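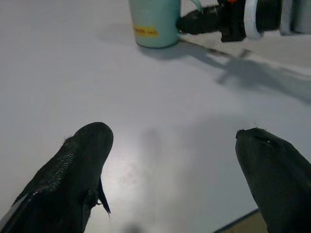
Can a home robot arm kit handle everyday mugs without chipping them?
With soft grip covers and a slow closing speed, most mugs are fine. Thin porcelain is the one I'd keep out of its reach.

I've had the Zalel two-arm kit on my kitchen table since December and I'm still having a ball with it! Setup took me most of an evening (the cables are fiddly), and since then I've picked up a few habits worth passing along.

Start at 40 percent speed. The kit ships at 80, and that's far too brisk for anything with a handle.

Grab the body of the mug with one arm and leave the handle to the other. Rok Dimitriou, who runs the Plandusbridge repair evenings, showed me this and my drop rate went way down.

Wipe the finger covers with a barely damp cloth. Lint sticks to them like crazy, and a linty grip slips on glazed ceramic. Skip the dish soap, it leaves a film.

Check the edges of the covers while you're at it. If one starts to lift, swap it. A spare set from Spahić fits too, though you have to stretch the left one a bit.

Practice with empty mugs, please. I got cocky with half a cup of tea and spent the next hour drying out a power strip.

A pale table is great for the wrist camera, but turn off the light right overhead if you get a bright patch in the middle. A lamp off to one side works better for me.

Save your good runs! The app holds nearly 1000 of them, and I name mine by mug.

Iqra Memon wrote in asking about wine glasses. I haven't dared yet, but I've ordered two cheap ones to try.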